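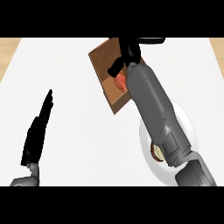 Simulator first or hands first? Small lab, smaller budget

Posted by Euan Haldane

We run a training shop at Grernatholm that teaches people to set up automation for food packing and small kitchens. I've been given a pot of money to get us into two-armed robots with proper hands, and a spreadsheet with one row in it that says "robot." I'd like to turn that into several rows before March, when the money goes back where it came from.

So far the only thing we own is a workstation and a trial license for the simulator we've been poking at. The practice job is a table, a cardboard box, a plate and some food, with one black hand going into the box for a sweet potato. It's fun. It also costs nothing if you knock the plate on the floor, and I suspect that's hiding something from me.

What I have to choose between:

One pair of jointed hands from Prilance, at 4000 each, to go on arms we'd lease. Or one hand and a plain two-finger gripper for the other side at 900. The simulated left hand spends a lot of its time hovering in the air being no use to anyone, so I'm tempted. The lease runs 36 months either way.

Am I being cheap or sensible? And what goes in the rows I haven't thought of?

Naidoo_bench

Buy both hands. You will regret the gripper. Everybody does.

Tudor Costache

I'll be a bit longer than that.

Look at what the second hand is for over the whole job before you judge it by how much it hovers. Getting a sweet potato out of an open box is one-handed work right up to the moment the box slides, or a flap folds in. Then you want something on the other side to hold the cardboard still, and a two-finger gripper will pinch a box wall perfectly well. If your course is mostly boxes and plates, the 900 option is fine. If you plan to teach passing things from hand to hand, or opening packaging, it isn't.

Things missing from your spreadsheet:

Spare fingers. Ask Prilance what a single finger costs and how long it takes to arrive, and get it in writing. We lost a month to one knuckle.

Gloves or covers, if real food is going anywhere near real hands. Sweet potatoes bring dirt with them. Buns bring crumbs, and crumbs find joints.

The table. I mean it. You'll want one that doesn't wobble, bolted down, with enough reach for both arms. Measure your simulated table and check that something that size will go through your door.

Groceries. Put in a line for food and boxes. It looks silly in a budget meeting and then somebody from accounts wants to know why the robotics course has a bakery receipt.

The simulator license once the trial stops. Ours went up at renewal, and we'd budgeted as if it would stay free out of affection.

Somebody's time. Moving a job from the simulator to the bench took us 13 working days, and it was a job we'd have called finished.

I'd also ask whether the lease lets you change what's bolted to the wrist partway through. Eltia, who leased us our arms, allowed one swap at no charge. That would let you start with the gripper and buy the second hand later out of somebody else's budget, the traditional method.

Euan Haldane

Thanks, both. I asked about the swap and it's allowed, so I'm going with one hand and one gripper and keeping the rest for spares. The door is a problem. I've added a row for the door.

Naidoo_bench

You will still regret the gripper.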